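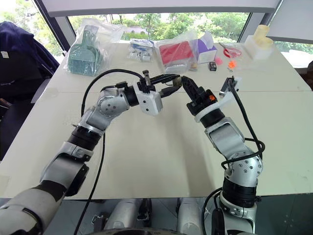
Is brass really gold's cousin?

People have said some odd things about brass. One old story says it is a kind of cheap gold. Don't believe it! Brass has no gold in it at all. It is a mix of two other metals, copper and zinc. A mix of metals is called an alloy.

So why does it look a bit like gold? Copper is reddish and zinc is bluish gray. Melt them together and you get yellow. More zinc makes a paler yellow, and more copper makes a redder one.

Does brass rust?

Some people will tell you it does. Ask them what rust is. Rust is what happens to iron, and plain brass isn't made from iron. Brass does go dull and brown, though, and that is called tarnish. Sometimes it even gets green patches.

The bell at Dridstead

In the town of Dridstead there is a little brass handbell with 1616 scratched on the rim. The sign says it is 400 years old. Maybe it is - but anyone with a nail can scratch a number. Szymon Gajewski, who looks after the bell, doesn't trust the date either. He wants to have the metal tested first.

Try it yourself

Hold a magnet near a key that looks like brass. Does it stick? Then there is probably steel under a thin yellow coat. If it doesn't stick, you still can't be sure it's brass. Aluminum doesn't stick to a magnet either, and it can be colored yellow. What else could you check?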